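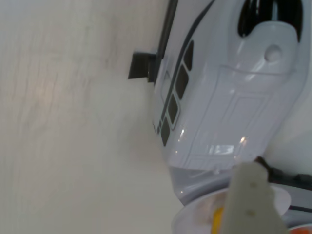 White molded shell, side on.

Print | E-mail

1st October – Hostcombe worksheets, two-way tables

Retyped the Rivach survey as a two-way table, grade by bus or walk. Total is 241. The old key had the walkers' row wrong by 17, carried over from the February copy. Fixed in the key, student sheet still to do.

Relative frequency page: keep to two decimals. Porka set needs 25 minutes, so cut the last question.
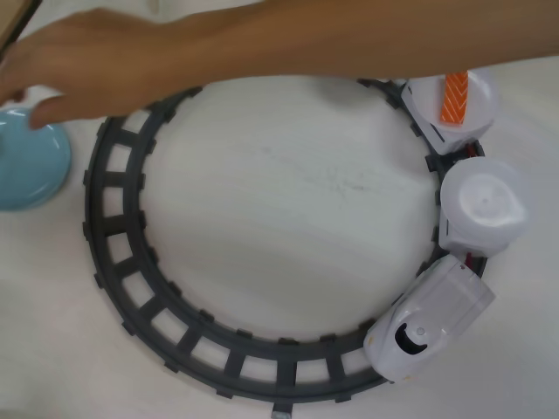 To do

– Row totals on student sheet
– Print 20 for Nwachukwu

Search this notebook Go
Filed under: Math resources, Statistics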